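Folding Automation at the Zurnisside Plant: Questions From Staff

Updated November 15, 2022

When does the Brokix line start?
The first two folding cells go live in April. They will handle flat towels and pillowcases only. Gowns, sweaters and other residents' clothing stay at the hand tables for now.

Will anyone lose their job?
No layoffs are planned at Zurnisside. Open positions on the towel line will not be filled. People now on that line will move to sorting, garment finishing or cell operation.

Does my pay change if I move?
Your base rate stays the same. Cell operators get the Grade 3 rate after they pass the sign-off.

How much work will the cells take over?
Each cell is set for 716 pieces an hour. The plant will run them at a lower speed during the first month.

What does an operator do all day?
Load the infeed, clear jams, check folds and log rejects. You will not be asked to make repairs. Call maintenance on extension 207.

Can I enter the cell to clear a jam?
Only after you press the stop, open the gate and hang your tag. The Gornberg plant follows the same rule.

Will the cells be used to track how fast I work?
The cells record pieces and stops by shift. They do not record names.

Who do I talk to about a schedule conflict?
Your shift lead first, then the HR desk in the Trujillo building.

Why are garments not included yet?
Clothing is harder for a machine than a towel. Sleeves, cuffs and hems have to be found before a fold can start, and no two pieces land the same way. Hand-held grippers with ridged finger pads are being used to work on this, and a striped knit top laid flat on a bed, one sleeve running out at an angle and the hem hanging slightly over the side, is the kind of starting position a garment cell would have to deal with. There is no date for garment cells at Zurnisside. Staff will get written notice before any trial.

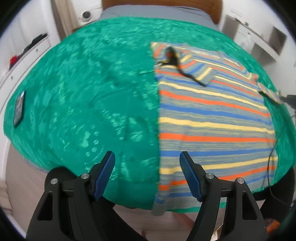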